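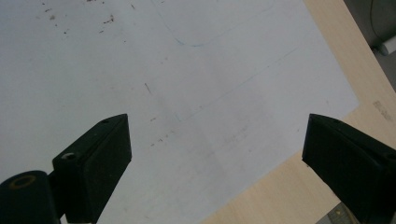
Build log > Club robots > Gripper

Posted in February by the gripper subteam lead

Home | Log | Parts | Code | Contact

Gripper log 8: fingers, crumbs, and the wrist mount

The Fasen build is our club's second gripper and the first one I would call usable. Last year's had a single moving finger and a fixed one, and it pushed everything sideways before it closed on it. The new one has two moving fingers with angled pads, driven from one motor, and can be held in the hand by a grip on the back or bolted to the arm. Most of the work in the last few weeks has been in hand-held mode, since the arm is still waiting on a shoulder bearing.

The task for the spring meet is called Korkus. The rules fit on one page. A sheet with markings is laid on a table, small parts are placed on it, and the gripper has to move them from one marked region to another without tearing or shifting the sheet by more than a set amount. Hand-held runs are allowed in the first round. The second round has to be on an arm. Points come off for parts dropped outside the line, and a run is void if the sheet leaves the table.

Shifting the sheet is where we lose most of our points. The pads are chunky and the tips come to a point, so if the tool comes down tilted, one tip touches first and drags. On a clean table the sheet slides easily. With grit under it, it slides less, but then the grit shows up as bumps and the parts roll. We tried both and went back to clean.

Finger geometry

Version one of the pads had flat tops. They picked up blocks well and missed anything thin. Version two has the angled top edge, which puts a narrow contact at the tip and leaves the full pad face for larger parts. I drew the slope by eye, printed it, and then measured what I had printed so that the drawing would match. That is the wrong order, but the part works.

The inner faces are smooth for now. We have a strip of thin rubber to try, and I want numbers on the bare faces before anyone glues anything to them. Each finger is held by screws, so swapping a pair takes a few minutes if the right driver is on the bench. It usually isn't. Please put it back in the tray with the other small drivers and not in the battery drawer.

A note on the screw holes: the larger ones on the shoulder are sized for the screws in the Ouali kit. The small ones near the tip are there for a sensor we haven't chosen. Do not put a screw in them to "fill them up." The wall is thin at that point and it will split along the layers. We have two split fingers already.

Opening width

The code treats opening width as a number from 0 to 458, which is just what the encoder reads from fully closed to fully open. It is not millimeters, and I would like people to stop writing it in the notebook as if it were. The conversion is not linear either, because the fingers swing on hinges. I made a lookup table by closing the gripper on a stack of cards, adding cards, and writing down the reading each time. The table has 61 rows. It is in the repository next to the old one. The old one is for last year's gripper and is kept only so that the old runs can be read back.

If you reprint a finger, the table is off by a small constant. Close the gripper fully, read the value, and subtract. The startup script now does this when you pass it the zero flag. It does not do it by default, as one member likes to start the gripper with a part already in it.

Runs so far

We logged 15 hand-held runs with the version two pads. The notes, in no useful order:

Approach angle matters more than speed. A slow tilted approach drags the sheet just as far as a fast one.

Thin parts get picked up if the tips land on both sides at once. If they don't, the part turns and ends up lengthwise between the pads. Opening slightly and closing again fixes it maybe half the time.

Light blue lines were a poor choice for practice sheets. They looked fine on the bench, and in the recordings they are faint enough that the line finder loses them. The meet sheets use black lines. I have moved us to a dark marker for everything from here on, and the leftover blue sheets can be used for grip tests where the lines don't matter.

Specks are a problem for the part finder too. Its minimum size was set low in order to catch the smallest washers, and at that setting it will report a crumb as a part. A cluster of crumbs is reported as several parts or one big one, depending on the light. I raised the minimum and lost the washers. The current setting is a compromise that I don't like. The better fix is to compare the sheet against a blank reference taken before the parts go down, which also takes care of marks and stains on the wood around it. The code for that is half written.

Until then, brush the sheet and the table between runs. And eat somewhere else.

Wrist mount

The Fitano arm uses a four-bolt plate and our grip uses two. I drew an adapter with both patterns and printed it in the same black plastic as the fingers. It fits the grip side. On the arm side, one bolt sits too close to the motor housing to get a wrench on it, so either the bolt changes to a socket head or the plate gets thicker. I am going with the socket head. A thicker plate moves the tips farther out, and the arm is already close to its load limit with the gripper open and a block in it.

The cable is the other open item. In hand-held mode it runs back along the grip and down to the table, and whoever holds the tool keeps it out of the way without thinking about it. The arm won't. It needs a clip at the wrist and enough slack for a full turn - I measured the slack with string and wrote the length on the whiteboard, where it has since been wiped off. I will measure it again.

To do before the next log

Finish the blank reference comparison. Order socket head bolts. Print a spare pair of version two fingers with thicker walls at the tip. Run the rubber test against the bare faces, same parts, same sheet. Redo the string.

Older: Gripper log 7 | Newer: none yet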